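I've been asked twice this week how I keep the kitchen usable without a dishwasher, so I'm writing it out as a thread. It's long. Mute me if you don't care about dishes.

Background: I moved into the new place in Detanstead in June. The kitchen has an island with a double sink in it and no dishwasher. There's a cabinet where one could go. The quote to move the plumbing and redo that cabinet was 3000 before the machine itself, so I said no for now.

For the first month I used a regular countertop drying rack, the tall kind with a tray under it. It took up the whole prep side of the island. Water sat in the tray and it smelled by the weekend. I also never emptied the rack. I just took clean plates out of it and put more in, so the cupboards were mostly empty and the counter was mostly full.

Tuấn Lò came over to help me hang shelves and asked why the rack wasn't over the sink. I didn't know they made those. He has one at home with rods running side to side and a rail at each end. It sits across one basin and the water goes straight down the drain.

I bought a stainless one. Measure your basin first. I measured the outside rim, ordered too long, and had to send it back. You want to know where the rails will sit. Ten minutes with a tape would have saved me the trip to the post office.

Left basin is now the drying side and right basin is the washing side. I tried it the other way for a few days and kept dripping across the rack with dirty stuff. I'm right-handed, so wash right, dry left works. Fletcher Paewai says he does the reverse and he's also right-handed, so try both.

Rule one: the right basin gets left empty at night. Nothing soaking, no spoons. If a pan really needs to soak, it gets one hour and then I deal with it. An empty basin in the morning makes it much easier to wash the coffee things right away.

Rule two: cups go upside down, on the rods, with space between them. On a flat mat they trap steam and you get a ring on the inside. On rods the air gets in from below.

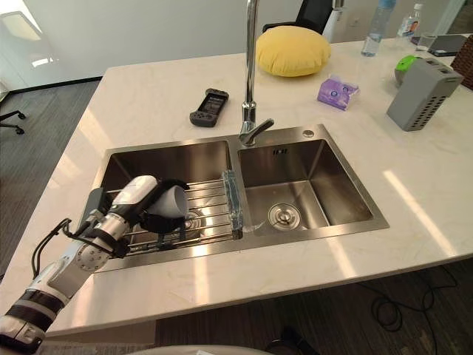
Cups come off the rack first because they go in the cupboard right behind me. Then bowls, then plates. Pots I dry by hand with a towel because they're heavy and the rods will bow if you pile things up in the middle.

Plastic containers are the worst thing to dry. They flip over, they hold a puddle in the rim, and they're too light to stay where you put them. I prop them on edge toward the end of the rack and shake them once before they go away. Lids get stored on the container now. I used to keep lids in a separate drawer and it was a mess.

Somebody is going to ask about the counter. It's a pale marble pattern and I like it, but it shows everything. Tea rings, water spots, tomato. I wipe it after each meal with a damp cloth and then a dry one. The dry one matters more than I expected. If you stop after the damp cloth you get streaks.

Same for the steel. The flat rim around the basins catches the light and every water spot shows. We have hard water. Hiếu Hoàng told me to go over it with a little white vinegar and rinse well, once a week. I kept the vinegar on the steel and away from the counter, to be safe. It worked fine.

The strainer comes out every night and gets emptied into the trash. I used to leave it until it stopped draining. Don't do that.

The part I still haven't solved is the stuff that isn't kitchen stuff. The island is the first flat surface you reach when you walk in, so mail, chargers, anything with a battery, all of it lands near the faucet sooner or later. I put a basket by the door. It gets used about half the time.

Cost so far, since people like to know: one rack, two cotton towels, a bottle of vinegar and the basket. I'm not posting links. Any rack with stainless rods that fits your basin will do. Avoid the coated ones. My last coated rack, at the old apartment, rusted where the coating chipped and left orange marks on the sink.

Time: washing up after dinner is maybe fifteen minutes for two people. Putting away is under five. I do the putting away in the morning while the coffee brews, so the rack is clear before anything new goes on it. If I skip a morning I'm back to pulling plates out of a pile by the next night.

Tài Đào asked if I'd still get a dishwasher if the money was there. Probably, a small one. I'd keep the rack for cups and the good knives either way.

Next thread will be the cabinet under the sink. I have to empty it first and I've been putting that off. If you've found a pull-out shelf that fits around a drain pipe, send me the measurements.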